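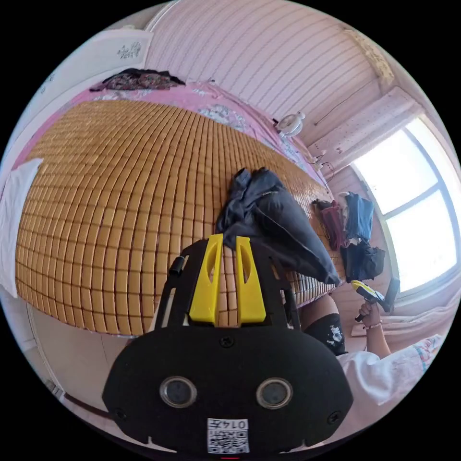
M. Stomberg
Product writer, Imrie Home

Search products Search

Lavico Quiet Ceiling Fan by Trevum

The Lavico is a ceiling fan for bedrooms where people sleep lightly. It moves the air slowly over the whole bed, and on the lower settings you hear very little of the motor. It has nine speeds, a timer and a small remote control with a wall holder. The blades are offered in white or in a dark timber colour.

I have the white one at home since November. I use mostly speed three, and on very humid nights speed five. Above seven the wind is too strong for sleeping, but it is good for drying the room after mopping the floor. 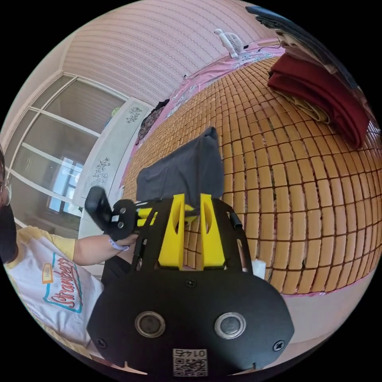 Bedroom / Cooling

Price: $600, remote control included
Shared 1,467 times

The motor uses 20 watts on the middle speed. The fan can turn in both directions, so in winter it brings the warm air down from the ceiling. There is no light in this model - if you need one, please look at the light kit, which is sold separately.

A licensed electrician must install the fan. Please measure your ceiling before you order, and ask us for the longer rod if it is sloped. The short rod is already in the box. 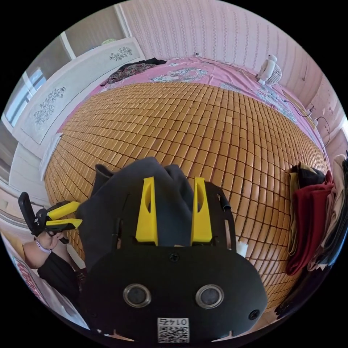
Bamboo mat with a floral sheet, for summer bedding.

For cleaning, turn off the power at the wall and wipe the blades with a damp cloth. Do not spray water near the motor. The remote takes two small batteries, and these are not included.

Contact us | Copyright Imrie Home | Back to top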